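The Word for Daughter

In Kutier we have one word for daughter and for guest. My grandmother used it for me until I was married, and after this she used it still, because then I was a guest truly. When I came to study in Sornlow I wanted to write about this word. The university had a small magazine called Asness, made by women of the literature department, and they asked for texts of 900 words on the subject of the mother tongue.

I wrote 300 words and stopped.

The problem was the word itself. In English I had to choose. If I wrote "daughter," the story became warm and a little stupid. If I wrote "guest," it became a complaint, and my grandmother became a hard woman, which she was not, or not every day. I tried to leave the word in our language and explain it in a note at the bottom. The editor wrote beside it in green pencil: "Can we trust the reader?" I did not know the answer. I did not know any readers.

I took the pages to the reading evening on Zapata Street. There were 26 chairs and most of them were taken. A woman before me read a poem about her divorce, and people made a soft noise after each verse, like when someone puts down a heavy bag. Then it was my turn. I read badly. I put the stress in the wrong places, and when I came to the word I said it three times, because the first two times my voice was too low.

After the reading an old woman came to me. She told me that she was 73 years old and that she also came from the valley of Kutier, from the other side of the river, and that she had not heard this word since her mother's funeral. I was very happy. I asked her how she would translate it.

"On our side," she said, "we said it also for the one who carries the lamp."

I had never heard of this. I asked her if she was sure, and she was offended. A girl carries the lamp to the door when someone leaves in the dark, she told me, and she stands there until the steps cannot be heard. What else would you call her? She buttoned her coat to the neck and asked me which tram goes to the station.

I walked home along the canal. I thought of my grandmother at the door on the night before my wedding. She had the lamp, not I. She held it high, with her arm shaking, and she called me by the word, and I was annoyed with her because it was cold and my uncles were waiting in the car. I answered something short. I have tried many times to remember what it was.

At home I sat down in the kitchen and did not take off my shoes. I turned over the pages of the story and on the back I began again, from the lamp.
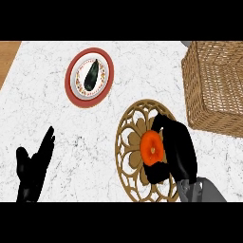
I wrote until the window became gray. The word was in every paragraph, and I did not explain it in any of them. In the morning I counted, and there were too many words for Asness, so I cut out the wedding and left the uncles in the car.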